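Osdale Storage Study: Final Report
Jozef Smits
Nov 20, 2018

3. What we were asked to do

The back utility space at Osdale has a concrete floor, a brick wall and a long history of people putting things down "for now." Our task was to work out what was in it, what could leave, and where the remainder should stand. We had a budget of $276 and finished with $48 of it, mostly by deciding that shelves were a luxury.

My original proposal, the Floduvier plan, sorted everything by how often it was used. It fell apart in the first week, when we found that most of the items scored zero and would all have to share one corner.

4. Large items

We listed the large items first, on the theory that they were the hardest to lose. The drawer cabinet stays. It has black handles and a key lock, and the question of who holds the key took up more of our meeting notes than the floor plan did. The white appliance with the two-part lid also stays, as does its small red tag. The cream-colored tank is staying on its side for the present. We measured for a new position along the brick and found that the cabinet drawers would then open straight into people's shins.

The flat white panel was the one real argument. Prins wanted it gone. Golov wanted it kept as a divider. It is still there, which I suppose means Golov won.
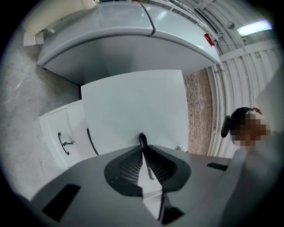
5. Results

We cleared 835 pounds of material between July and the end of the project, nearly all of it paper and broken chairs. The walkway is now wide enough for one person carrying a box, or two people who get along.

Labeling went less well. We printed 100 labels and used a third of them before the adhesive gave up. The replacement set is tied on with string and looks like a yard sale.

6. What I would change

Measure the doors before the furniture. Settle the key question in week one. I would also drop the color code, which required a legend, which we then stored in a locked drawer.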